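Colia Arm Cell, Set-up Guide
Section 9: Comparing Grippers on the Kitchen Table Layout

Applies to: overhead-view table cells at Presstead
Prepared by: Bezawit Wolde
Checked by: Zinash Tufa
Revision date: September 25, 2020

9.1 Purpose

Use this section to compare two-fingered grippers on the same arm, on the same table, with the same set of objects. The procedure covers fitting the gripper, checking the cable loops, laying out the kitchen set, running the approach and grasp trials, and filling in the record sheet. It doesn't cover arm calibration (Section 4) or camera calibration (Section 5). Both must be complete and signed off before you start.

Allow one working session for each gripper. Don't split a set of trials across two sessions. The Worku controller reloads its default force values at power-up, and results taken on either side of a restart can't be pooled.

9.2 Before you start

1. Confirm that the arm is in its park position and that the controller shows HOLD.

2. Press the emergency stop, check that the brakes engage, and release it.

3. Open the gripper profile list and delete any profile marked TEMP.

4. Wipe the fingertips of the gripper under test with a lint-free cloth. Don't use solvent on rubber pads.

5. Write the finger set number on the record sheet. The number is on the inside face of the mounting flange and can't be read once the gripper is bolted on.

CAUTION: Keep hands outside the marked reach area whenever the controller shows RUN or STEP. The arm can start moving without a warning tone in STEP mode.

9.3 Fitting the gripper

1. Move the arm to the service pose.

2. Switch off tool power at the controller. Wait until the tool power indicator goes out.

3. Offer the gripper up to the flange with the dowel pin at the top. If it won't seat by hand, remove it and check the pin for burrs.

4. Insert the four flange screws finger-tight, then tighten in a cross pattern to the torque given in the gripper data sheet.

5. Connect the tool cable. Turn the collar until it clicks.

6. Leave enough slack in the cable for the wrist to turn through its full range. Run the wrist from one limit to the other in STEP mode at the lowest speed and watch the loop. It must not tighten, and it must not pass between the fingers.

7. Switch tool power on and load the matching profile.

Note: A loop that is too long causes as much trouble as one that is too short. Over the table, a low loop can drag a light object out of place before the fingers reach it. If this happens, re-clip the cable at the wrist and repeat step 6.

9.4 Laying out the table

The layout has a target and a surround. The target is the object the gripper approaches. The surround is everything else, and it stays the same for every gripper in the comparison.

1. Clear the reach area.

2. Set the target in the middle of the table, within the camera's calibrated area. Targets for this section are the oval colander (trial groups A, B and C) and the green plate (trial group D).

3. Set out the plate with the ketchup bottle lying on it. The white cap points to the far edge of the table.

4. Put the light blue piece to the left of the plate and the peeled toy banana next to the plate.

5. Add the small toy fruit. Leave open table between each piece and the target.

6. Run the overhead view and compare it with the stored layout for the trial group. Correct any object that has moved.
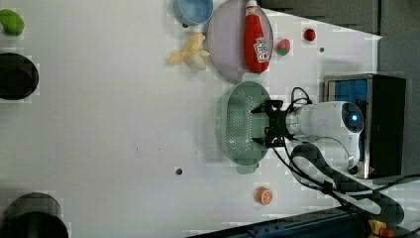
The dark holes in the tabletop are fixed points and may be used to check that the camera has not shifted. If a hole is out of position in the overhead view, stop and repeat the camera check in Section 5. Don't try to correct for it by moving the objects.

Keep the surround complete even when the arm won't touch it. Detection on a bare table is easier than detection on a busy one, and the figures from the two can't be compared.

9.5 Trial group A: approach without contact

Group A tests whether the controller places the fingers over the target at the right height and angle. The gripper doesn't close.

1. Select APPROACH ONLY on the controller.

2. Set the stop height to 50 mm above the rim of the target.

3. Start the trial. The arm leaves park, enters over the table, and stops above the target.

4. Record the stop height shown on the controller.

5. Record whether both fingertips are visible in the overhead view. With some wrist angles the housing hides one of them.

6. Return the arm to park.

7. Repeat until 22 trials are logged.

A trial counts as failed if the fingers touch the target, if the arm stops outside the height tolerance, or if the controller reports a lost target. Don't repeat a failed trial. Log it and go on.

Perforated targets give more lost-target reports than solid ones. The row of holes breaks up the outline in the depth image, and the controller may settle on the tabletop behind it. If more than three lost-target reports come in a row, raise the depth filter by one step and restart the group from the first trial.

9.6 Trial group B: approach with large objects nearby

Group B repeats group A with the mug and the toaster oven added. The larger objects narrow the space the arm can use, and they show up differences in gripper width that group A will miss.

1. Put the toaster oven on the table at the right-hand side of the overhead view, with its glass door facing the target.

2. Stand the mug in front of the oven door. Turn the mug handle toward the far edge of the table.

3. Update the obstacle map. Check that both new objects appear in it.

4. Select APPROACH ONLY and set the same stop height as in group A.
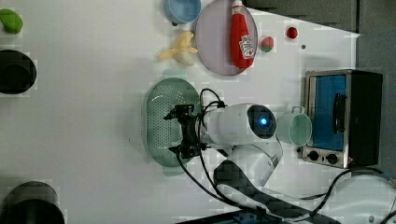

5. Start the trial at reduced speed. Watch the clearance between the rear of the wrist and the mug during the first run.

6. If the first run is clear, go to normal speed and complete the group.

7. Log the smallest clearance reported by the controller for each trial.

CAUTION: The obstacle map holds the outline of the arm and the gripper body. It doesn't hold the cables. Stay at the stop control during all group B trials.

Note: The glass door can return false depth points when a ceiling light is directly over the table. If the map shows an object floating in front of the oven, switch off the nearest light and update the map again.

9.7 Trial group C: rim grasp

Group C tests closing on a thin rim. It is the most demanding of the four groups for wide fingers and should be run at reduced speed with every new finger set.

1. Leave the mug and the toaster oven in place.

2. Set grip force to 19 N. Use the same value for every gripper, whatever its profile recommends.

3. Select GRASP AND HOLD.

4. Start the trial. The arm approaches, lowers, closes on the rim, and lifts.

5. Let the hold timer run out. Don't stop the trial early if the target tilts.

6. After the arm sets the target down, compare the overhead view with the stored layout and put the target back on its mark.
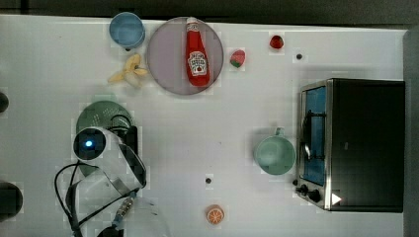 7. Code each result on the record sheet as follows:

H: held for the full time
S: slipped but not dropped
D: dropped
M: missed, fingers closed on nothing
X: stopped by the operator or the controller

Use one code only. If the target slipped and was then dropped, write D. If the fingers closed on the tabletop, write X and inspect the pads before the next trial.

The overhead view isn't reliable for telling S from H. The arm covers part of the target during the grasp, and a small slip can't be seen from above. Use the finger position log from the Worku controller. A change in finger gap during the hold, beyond the limit set in the profile, is a slip.

9.8 Trial group D: loose part on a plate

Group D uses a boxy part with cables attached, taken from the Rernside parts set. The part rests on the green plate, and the gripper picks it up by one end. The mug and the toaster oven aren't used.

1. Remove the mug, the toaster oven and the colander. Update the obstacle map.

2. Place the green plate at the target position.

3. Lay the part on the plate. Lead its cables toward the far edge of the plate, clear of the end to be gripped.

4. If a monitor stands beside the table, add it to the obstacle map as a fixed object. Include the stand and base.

5. Set grip force to 19 N and select GRASP AND HOLD.

6. Run the trial at reduced speed. Stop the arm if a cable enters the space between the fingers.

7. Code the result as in 9.7.

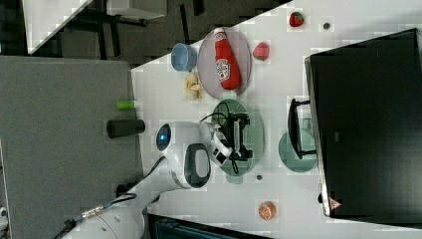 9.9 Reading the results

Compare grippers within a trial group only. Don't add the four groups into one score. A finger set that does well on the rim may do badly on the loose part, and a total hides this.

For groups A and B, report the number of failed trials and the smallest clearance. For groups C and D, report the count for each code. List X results separately and give the cause of each.

If two grippers differ by one or two results in a group, treat them as equal and run the group again with the order reversed.

9.10 Shutdown

1. Return the arm to park and set the controller to HOLD.

2. Switch off tool power.

3. Export the log before switching off the controller. Position data isn't kept after power-down.

4. Inspect the finger pads for cuts and flattened edges. Replace both pads if either is damaged.

5. File the record sheet with the exported log.

The pad inspection limits are due for review in December. Until then, use the limits in Appendix B.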